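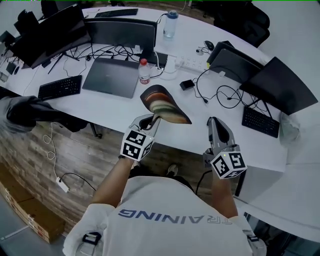
Both hand-held grippers on, marker cubes mounted, left one pinching a striped flexible piece at the big white desk.

Hand-Held Gripper Comparison: Frequently Asked Questions

Last updated Sun 3 April

We get a lot of mail about our gripper tryouts, and we love it! Most of the questions come up again and again, so we've gathered them on one page. If yours isn't answered, write to us through the contact form and one of us (Viorica or Roman) will get back to you.

GETTING STARTED

Which grippers are you comparing?

Three sets of fingers on the same gray hand-held body. We call them by the names on our parts bins: Wako, Fanik and Drulow. Wako is the stiff one with short fingers. Fanik is a little longer and gives slightly at the tips. Drulow is the softest and by far the most fun to hold things with, though it has its own problems (see the question on slipping).

Why hold a gripper in your hand when you could put it on an arm?

Speed! We can swap fingers, pick up an object, hate it, swap again and have an opinion before an arm would have finished homing. You also feel a lot through the handle. When a finger starts to twist under load you know it in your wrist straight away, and that has saved us from mounting a few bad ideas. Everything we like in the hand still goes on the arm afterward, and sometimes we change our minds there.

Do I need two?

You can learn plenty with one. Two gets you into folding, handing over, holding a bag open with one side while the other side goes in, and those are the tasks where the finger sets really start to differ. If money is tight, start with one and test the fingers on single-hand picks first.

How long does a full round take?

A round is 22 objects with each finger set, and it fills an afternoon. Add time for breaks. Your forearms will ask for them.

MARKERS AND TRACKING

What are the cubes with the black and white patterns?

Those are our tracking markers, one cube to each gripper. The camera picks up the patterns and works out where the gripper is and which way it's pointing. A cube is handy for this. Turn your wrist and one face goes away while another one comes into view, so the track carries on through moves that would lose a single flat tag.

Can I print my own?

Yes, and please do! Plain matte paper on a stiff cube works well. Avoid glossy paper, because a ceiling light reflecting off one face will wipe out the pattern. Leave the white border around each pattern, measure the printed size with calipers and type in the number you measured. Roman once used the number from the design file and spent most of a December morning wondering why his hand was floating above the table.

My position jumps when the gripper gets close to the camera. Is that the fingers?

Almost never. Check that you still have at least one whole face in view. A half-hidden pattern drops out, and then the tracker may grab the next face at a bad angle. Bring your elbows down a touch, work a little farther out and try again. If it still jumps, redo the camera calibration before you touch anything on the gripper.

Does it matter where I stand?

A bit. Pick one spot at the edge of the desk and keep your feet there for the whole round. We like a curved edge for this, as you can turn from left to right without leaning over. Keep the cable on the outside of your arm and let it drop past the desk edge. When it runs across the work surface it drags on small objects and you end up testing the cable.

OBJECTS

What makes a good test object?

Something that misbehaves. Blocks are fine for a warm-up, but every finger set we own can pick up a block. Thin, curved, bendy pieces tell you much more. Pinch one near the end and see whether it hangs straight or rolls out of the fingers. Then pinch it in the middle and see how much the fingers flatten it.

Do you use the same objects every time?

We keep 19 fixed ones and change the other three. The fixed objects let us compare new fingers with old notes. The changing ones keep us from getting too good at our own test, and that really does happen. After enough rounds your hand knows each object by heart and makes even poor fingers look clever.

How do you score a pick?

Each pick gets a plain yes, no or "needed help." Help means using the desk, the other gripper or a second try. We used to give points out of nine and argued over every one of them. The plain version is quicker, and two people watching the same pick nearly always agree.

RESULTS SO FAR

Which finger set is best?

For bendy things, we both reach for Fanik. The bit of give at the tips lets it settle on a curved surface without crushing it, and it opens wide enough to let go cleanly. For small hard parts Viorica still prefers Wako, and she's right about screws. Drulow wins on anything fragile. Hand us a mixed pile and we'd start with Fanik.

Why does Drulow slip?

Dust, mainly. The pads pick up lint and after roughly a dozen cloth picks they stop gripping. Wipe them with a damp cloth, let them dry and they come right back. We now wipe all three sets before each round so the comparison stays fair.

Did anything surprise you?

The release! We went in thinking only about grip, and letting go turned out to be half the job. Soft pads can hang on to a light object after the jaws open, and you get a little shake of the wrist that no arm is going to do for you. We now write down every shake.

Will you test the Softić controller?

It's next on the list. We want to see how it handles slow closing, where our current controller tends to move in small steps. We'll run it with Fanik fingers first so that only one thing changes at a time.

BORROWING AND SHARING

Can I use your score sheet?

Please do. It's a single page with room for the finger set, the object, the result and a comment. Change it however you like. If you add a column that turns out useful, send it over, we'd love to see it.

Can I send you fingers to try?

Yes, as long as they fit a two-finger parallel gripper and come with their own screws. Write to Viorica Kelmendi first so she can send you the mounting drawing. We'll run the full round and mail you the sheet, good or bad. Fingers are returned at the end of the round unless you tell us to keep them.

I disagree with your results. Who do I tell?

Roman Sowa, and he'll be delighted. Include the objects you used, the pad material and how hard you were closing. A short clip helps too, especially one that shows the release.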